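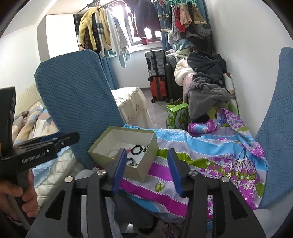
Open box, green outside, white inside.

Storing printed Romantic poetry at home

Cloth-bound reprints of Keats or Shelley keep best at 50 percent relative humidity. Stand octavo volumes upright and lay folios flat, no more than 2 deep. Interleave engraved plates with unbuffered tissue. Dust the top edge with a soft brush, working from spine to fore-edge. Loose pamphlets go in a lidded box with a card spacer. Do not tape torn leaves; use wheat starch paste and thin Japanese paper.

Notes: Xuân Trình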